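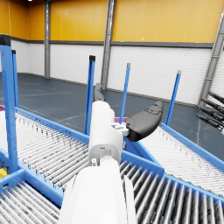 Clomuten Automation – Simulation and Cell Setup

The Tolcombe cell is back up in the simulator as of Wednesday, and I'm pretty happy about it! If you tried to open it last week you probably got an arm that twitched whenever it came near a conveyor. Sorry about that. I spent two days chasing it and the fix was tiny.

It came down to the home position. When we moved the model over to the new Surnilach build, the arm's base offset got rounded off, so it thought it was sitting a little lower than it was and kept trying to shove itself through the blue rails. I put the old offset back in, ran the joints through their full travel one at a time, then did the whole thing again with the fingers open.

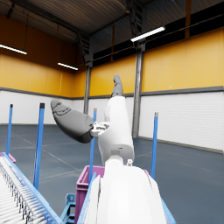
After that I went through the collision shapes. The posts were fine. The crates weren't – their rims had been saved as solid blocks, so anything you tried to lower into one just stopped at the top. I rebuilt those from the original mesh and checked the reach at every conveyor while I was in there. The raised poses are worth trying if you want to see how much headroom you've got (plenty, as long as you stay away from the posts). 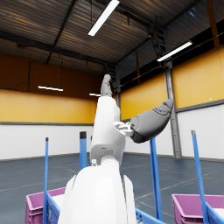
Reach check with the arm up, pink bins on the blue frames below.

Next came the boring part, which I kind of like. I set up 278 short moves, left them running over lunch and came back to 142 flagged. Nearly all of the flags were the same wrist limit, set too tight in the Bassey config file. I loosened it, ran the set again and got a clean log. A full pass takes 20 minutes now, so please run one before you save changes to the shared copy.

Small items are still on my list. Bottles like to tip when the rollers start up, and I think the friction value on the beds is too low. I'm working on that one next.
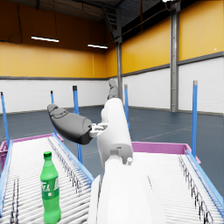 A green soda bottle on the left conveyor, with the hand held out over the rollers.

If your own copy still twitches, delete the local settings folder and pull the cell again. The old offset file hangs around otherwise.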